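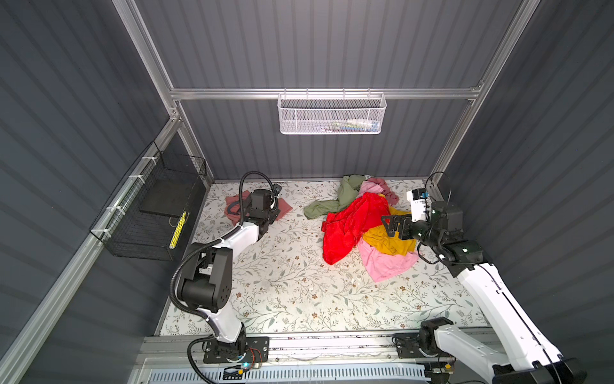 Potow Clothing Reuse: progress report to the Avotiņš Fund, second payment period
Prepared by Dorothy Ackroyd, Vadanthorpe, Mar 12, 2020

The grant pays for the sorting and folding of donated clothes before they go out on the rails at Vadanthorpe. In the period covered by this report we spent 2,440 pounds of the award, mostly on fitting out the folding area and on storage. The new folding surface has the leafy pattern with the small brown flowers, on a cream ground, and clothes are now laid out flat on it one at a time, as with the dusty-rose piece near the back corner, while the remainder wait in a heap to one side. The old arrangement was a trestle table in the corridor, which had to be cleared every time a delivery came in.

Work completed

The dark ribbed panels are up on the back and both sides. Vaida Mets chose a dark grey so that pale clothes would show up well against it, and she reports that missed socks and sleeves are less of a problem than they were in the corridor. The white basket is hung on the back rail and the black wire one is tied to the left-hand side. Both were bought second-hand and together came in under the sum we had allowed. The saving was moved to the laundry line with your agreement.

Washing is still done off site by Mumavex. Turnaround was slow in February, when their second dryer was out of use for 8 days. We held back the heavier knitwear during that time and caught up afterwards. No donated items were lost.

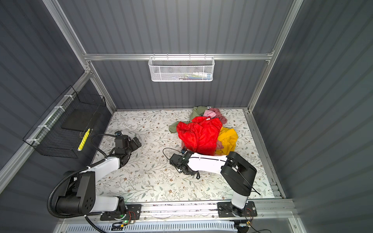 The sorting order has been changed. We used to sort by size first and then fold. Rasa Žukauskas suggested folding first and sizing afterwards, as the size labels are easier to find once a garment is lying flat. We tried this for 3 weeks and have kept it. Slippery fabrics remain the slowest part of the job. Anything silky, such as the bright red garment, tends to slide out of its fold when it is stacked, and these items are now put on hangers where we have them to spare. Cotton tops and children's things are folded in thirds and stacked by colour.

Staffing

Eglė Vītola joined in February on the hours set out in the original application. Vaida Grigaitė has moved from the shop floor to cover intake. One post, the Saturday-equivalent relief shift, is still unfilled and we have advertised it again. The underspend on wages is shown in the attached accounts.

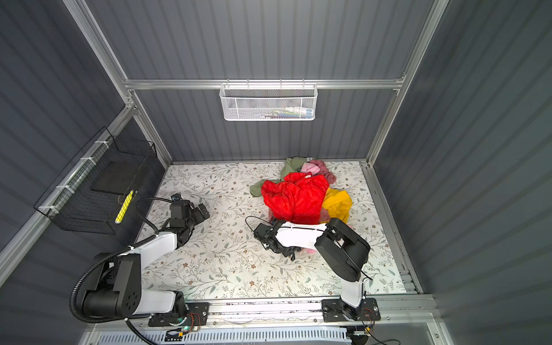
Problems and changes

Hangers are short. We asked for them in the first application under "sundries" and the amount was too low. We would like to move part of the wages underspend to cover a further order, and a request form is enclosed.

Mixed heaps still come through from intake with colours together, reds in with sage green, mustard and pale pink. These ought to be separated before washing. Vaida Grigaitė has put 5 marked bins by the intake door and we will report on how well they are used.

Next period

We plan to finish the shelving behind the intake door, agree a new collection time with Mumavex and write up the folding order as a single sheet for new starters. The draft sheet is with Rasa for checking. Accounts and copies of receipts are attached, apart from the Mumavex invoice for the last fortnight, which we will send on when it arrives.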